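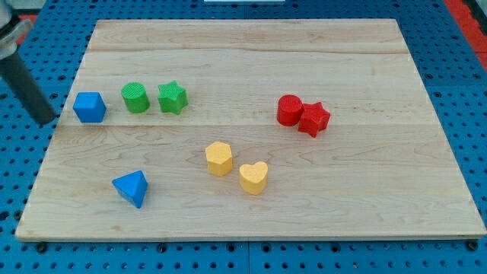

# About the Jirnstead Robotics Program

The Jirnstead Robotics Program is an elective course and after-school club for students in grades nine through twelve. It is taught in the engineering wing of Jirnstead School and is open to every enrolled student, with no entrance test and no prior coursework required. In the current school year, 73 students take part in the course, the club or both.

## What Students Learn

The first semester is devoted to sorting. Students work with colored shape blocks – cubes, cylinders, stars, hearts and other prisms – and write programs that direct a robot arm to find a given piece, pick it up and set it down in an assigned place. Early assignments deal with color alone. Later ones ask for color and shape together, and the final assignment of the semester places pieces close to one another, so that a program must tell where one block ends and the next begins.

Students keep a written log of every trial, including those that fail. Logs are graded on clarity and completeness, and a student whose program performs poorly may still earn full marks for a careful record. Last year's classes logged 1167 trials between them.

The second semester is given over to group projects. Each group submits a proposal, a parts list and a schedule before any building begins. Recent projects have included a program for packing small parts into trays and a study of how room lighting affects color recognition.

## The Club and the Trondberg Meet

The club meets after school and shares the course's benches and equipment. Members prepare for the Trondberg Meet, a regional competition held each November, in which teams complete timed sorting and stacking tasks on a layout they have not seen before. Jirnstead enters two teams, known as Ruddock and Plematlow after the school's two oldest buildings. Places on both teams are decided by tryout early in the fall.

## Safety and Conduct

All students complete a bench safety lesson before operating an arm. Hair must be tied back, and hands must be kept outside the work area whenever power is on. A member of the teaching staff is present at all sessions – a rule that applies equally to experienced club members.

## Joining and Visiting

Current students may sign up for the course during regular registration and may join the club at any point in the year. There is a yearly materials fee for the course, and fee waivers are available through the school office. Families are welcome to observe a session by prior arrangement with the main office.

Page last reviewed Jan 4, 2023.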